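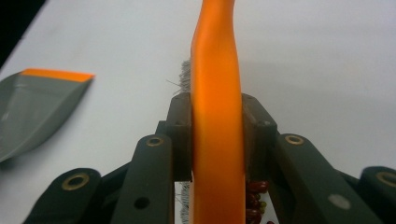 Wire brush with orange plastic handle.

Irkton Museum, collections storage project
Progress report to the Bosman Fund, period ending March

1. Work completed
Of the 300 objects in the agricultural tools group, 268 now have a condition record and a location code in Plirent. The other 32 are oversize and stay in the east bay until the floor load survey is signed off. Shelving from Rora was installed in bays 1 to 8. Bay 5 was delivered with the wrong uprights and was refitted at the supplier's cost.

2. Environment
Relative humidity in the main store stayed within the agreed range except for one period of 16 hours, when the air handling unit tripped overnight. No change was recorded in the objects checked afterward. The alarm now goes to the duty phone as well as the front desk.

3. Staffing
Bart Smits took over data entry from the outgoing registrar. The conservation assistant post was advertised twice and is still open. Surface cleaning of ironwork is therefore one stage behind the schedule in the grant agreement.

4. Budget
Spending is within the approved total. We ask to move the unspent salary line to packing materials. A revised budget sheet is attached.

5. Next period
Load survey, east bay. Labeling of bays 6 to 8. Second interview round for the assistant post.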